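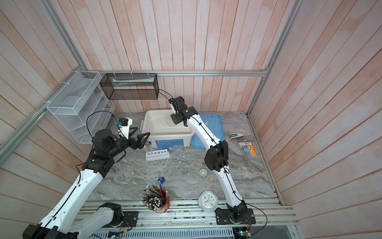

Annual inspection of the Fokcombe teaching annex covers exits, fire equipment, electrical service, water, and general storage. It is carried out on Form 788 by the building inspector, with one representative of the occupying department present. Each item is marked Satisfactory, Needs Attention, or Not Applicable. Glassware left out on a worktop, such as a rack of test tubes, is recorded under Section 4 and does not affect the rating of the exits. Departments may add written comments before the form is signed.

Inspection date: 15/04/2025
Inspector: Renata Rivadeneira
Floor area inspected: 2267 square feet
Previous inspection: October

Section 1. Exits and corridors
1.1 Exit signs lit on main power. Satisfactory
1.2 Exit signs lit on battery power. Satisfactory
1.3 Corridor doors close and latch without help. Needs Attention
Comment: The north door stops short of the latch. The closer was adjusted after the last inspection and has drifted again. Replacement requested.
1.4 Corridor clear to full width. Satisfactory
1.5 Evacuation map posted at each stairwell. Needs Attention
Comment: The map at the east stair still shows the Chege entrance as open. A corrected map must be posted before the next drill.

Section 2. Fire equipment
2.1 Extinguishers mounted, tagged, and in date. Satisfactory
2.2 Pull stations visible and unblocked. Satisfactory
2.3 Sprinkler heads free of paint and hanging items. Needs Attention
Comment: Paper decorations were hung from the pipe in Room 97. Removed during the visit.

Section 3. Electrical and water
3.1 Panel doors closed and circuits labeled. Satisfactory
3.2 Extension cords not used as permanent wiring. Needs Attention
Comment: One cord behind the copier. The department has asked for a new outlet.
3.3 Eyewash station flushed weekly and log signed. Needs Attention
Comment: The log has gaps over the winter break. Flushing is required whether or not classes are in session.
3.4 No leaks under sinks. Satisfactory

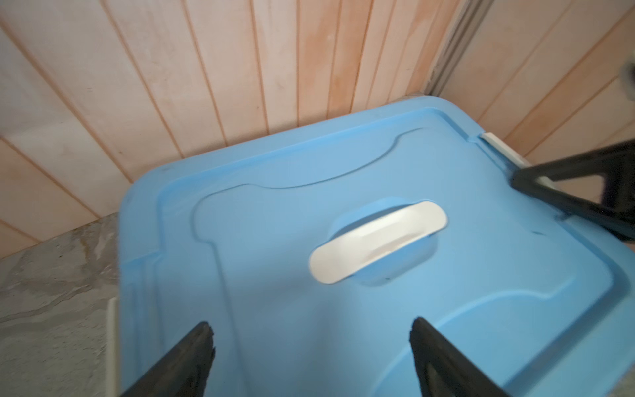
Felicidad Galang wrote that the department accepts the findings in Section 3 but asks that the eyewash log be kept by building staff during breaks, when teachers have no key to the annex. The inspector has forwarded the request to Rorkisance Facilities. Item 3.3 stays open until a reply is received.

Section 4. Storage and housekeeping
4.1 Heavy items kept on lower shelves. Satisfactory
4.2 Shelving anchored to the wall. Satisfactory
4.3 Containers labeled on the side facing out. Needs Attention
Comment: Labels are missing on part of the upper shelf in the supply closet.
4.4 Lids seated and latches in working order. Satisfactory

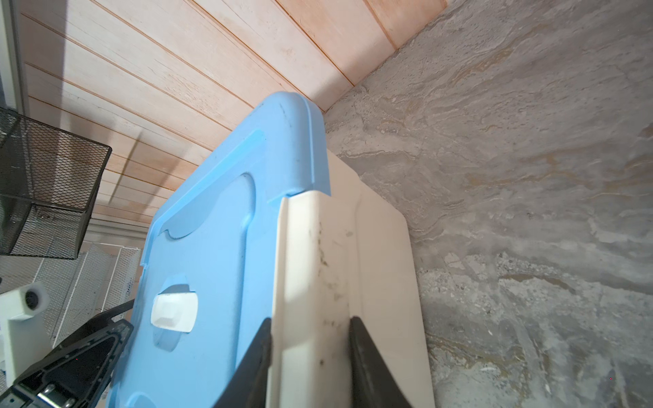
Light blue storage lid with white latch clip.

4.5 Nothing stored in the boiler room. Satisfactory
4.6 Step stool available and in good repair. Needs Attention
Comment: One rubber foot is missing. The stool has been tagged out of service.

Items marked Needs Attention are to be corrected within 30 days and reported to the inspector in writing. Signed copies are kept in the annex office.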